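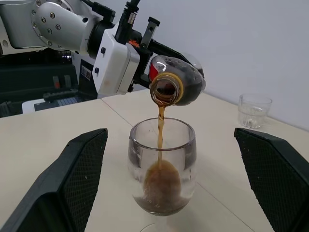

Red wine ring on unsealed wood table, help

berholm_renter
Posted 5/17/24

Had people over, woke up to 2 dark rings on the dining table. Red wine. Wood is light, no varnish on it as far as I can tell, maybe oil. The table came with the apartment so I want this fixed before I move out in August. Tried dish soap and a wet cloth, now the rings are a bit fuzzy at the edges and the wood feels rough. Is it sanding or is there somthing else first? Don't want to spend 50 bucks on products.

iltstead4

Stop with the water. It raises the grain, hence the rough feel. Let it dry a full day, then baking soda and a little mineral oil, mixed to a paste. Rub with the grain, leave it, wipe off. Might take 3 or 4 goes. Test underneath the table first — oil will darken bare wood and you won't get that back.
If there's still a mark after that, fine sandpaper, by hand, light pressure. Do the whole top, not just the ring, or you get a pale dip that shows every time the sun's on it. Then oil the whole thing again. And ask your landlord what was on it before, they may have the can.

porchlamp

just put a bowl on it lol

oldmaple

Paste didn't do a thing on mine. Drugstore peroxide did, the 3 percent kind. Laid a damp cotton pad on the ring, checked every so often, took it off once the color had faded. It lightens the wood too so go slow. Mine is oak, no idea about yours. Wear gloves and keep it off the chair seats, I have a pale spot on one to prove it. Coasters after that, cork ones, the glass kind just slide arond.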